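Home Explore Notifications Lists Profile

Lunch in Stillville today. The diner on Lozano Street changed hands in December and I hadn't been back until now.

Menu is down to one page. The patty melt stayed, the liver and onions went. Meatloaf is 11 dollars and comes with two sides.

Ordered the meatloaf. Good crust, a bit salty. The green beans were from a can and tasted fine.
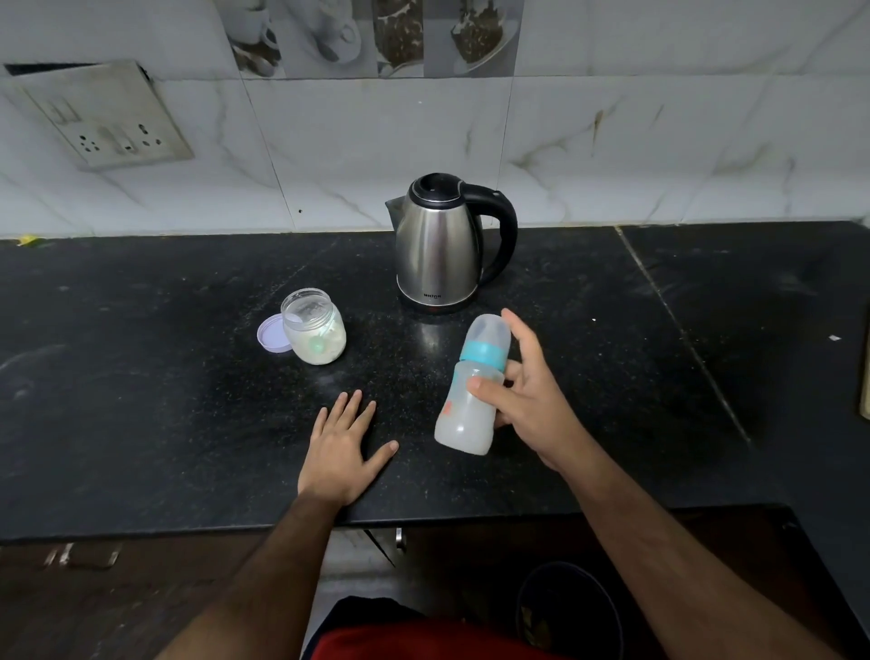
Pie next. They do 8 kinds and I had the sour cherry. Crust was short and flaky, filling not too sweet. The diner's coffee was weak, so I left half of it.

Seats 70, per the sign by the door. Maybe a third full at noon.

Drove home through Udport and stopped at the bakery there. Rye loaf was sold out. Bought seeded rolls instead, will report back.

Rolls update: dense, good toasted, dry by evening. I'd get the rye next time and go before ten.

This makes 239 places on my lunch list. The diner goes in the top half for the pie. Next is the noodle counter at Mindance if it's open again.

Last updated Sep 3, 2020

We use cookies to improve your experience. Accept / Manage settings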